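Gripper notebook, 2 October 2022

Right, second go at the hand-held grippers, and this time I wanted to compare the old pads with the stiffer set Robel sent over from Gadcombe. Same linkage, same jaws, only the springs differ (supposedly!). I ran the trigger force up to 80 on the little gauge and the new ones closed more evenly, though they also creak, which I'm not mad about but would like to understand before we build more of them.

Soft things are where it gets fun. Anything dark and floppy on a bed is horrible for the camera and quite nasty for the jaws too – they either skate over the top or grab the bedding as well. I logged 663 tries with the old springs and stopped at 600 with the new ones as my thumb had gone numb. Still need to sort the log into clean grabs and double grabs, and I keep putting it off.

Wide lens stays for now. It bends everything near the edges but I do like having both sides of the linkage in view, and the pivot pins make a decent check that the mount hasn't crept. Ask Tala if she still has the spare mount. Also: threadlock, the small bottle.

Black fabric on the printed bedding, gripper in close:

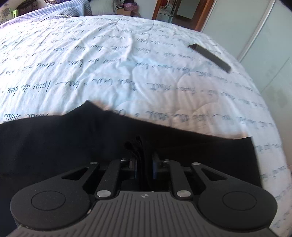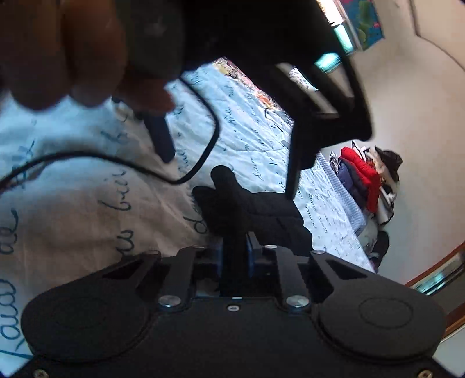
Nabil read this over and thinks I've got the comparison the wrong way round. He'd swap the springs every 5 tries instead of doing one long run of each, as my thumb gets tired and the second set is always going to look worse for it. He also wants the creaky one sent to Kutville before anybody oils it.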